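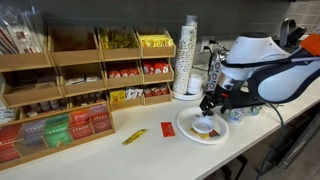
Tea and condiment station, white worktop, left-hand side.

Break area refit, Lement building: the tea and condiment station

The notes on this page cover the counter station at Lement, set up in July as part of the break area refit. The page is kept for whoever restocks the counter and for the other two sites, Tesness and Visside, which are due to have the same arrangement. Layout by Kenza Bouazza. Stock list and measurements by Quentin Gautier.

Organizer
Tiered, light wood, open-fronted bins. The open front lets a packet be taken from low down without disturbing the ones behind it. Bins are not fixed to one product, but please keep each product in a single bin. Mixed bins were the main complaint with the old drawer.

Top row
One deeper bin with dark brown contents, then yellow-green packets standing upright, then bright yellow packets at the right-hand end. The yellow ones are filled slightly above the rim. Upright packing holds more than laying flat and the colour can be read from the door.

Middle row
Small white packets on the left, red in the centre, red and white at the right-hand end. Red and white go in the end bin and should stay there. They are easily confused with the plain red when the bins are full.

Lowest row
Yellow and white packets next to red at the right, and the small round creamer tubs with white lids towards the left, just behind the tea box. Creamers are rotated from the back: take out what is left, put the new tubs in first, return the old ones on top. Check the date on the outer carton, as the tubs are awkward to read one by one.

Tea box
Same light wood as the organizer, with a clear panel at the front. Five stacks along the front – red, lavender-purple, green, orange-red, pinkish-red – and a back row in similar colours. Several of the envelopes are STASH. The back row is reserve stock. Move it forward when a front stack drops below half height, and order when there is no back row left for that colour.

Stirrers and utensils
Kept in clear plastic bags against the backsplash, by the top left of the organizer. Wrapped items only. A lidded holder has been requested from Benjelloun but has not been given a delivery date.

Counter and backsplash
White countertop, dark charcoal-grey tile behind. Sugar shows badly on the tile joints, so wipe the wall as well as the worktop. Plates are used to the right of the organizer. Leave that length of counter clear of cartons.

Stock figures
The opening order was 473 packets across all bins, not counting tea. Reserve cartons are in the tall cupboard, shelf 3. Tea is ordered separately, 47 envelopes to a top-up, and the list is checked every six weeks.

Outstanding
Labels for the bin lips. Kenza has a draft in two sizes; the smaller one fits the pale wood lip without covering the opening. Non-slip pads for under the tea box, same type as at Tesness. Visside to confirm the depth of their counter before a second organizer is ordered.

Corrections to the stock list go to Quentin Gautier.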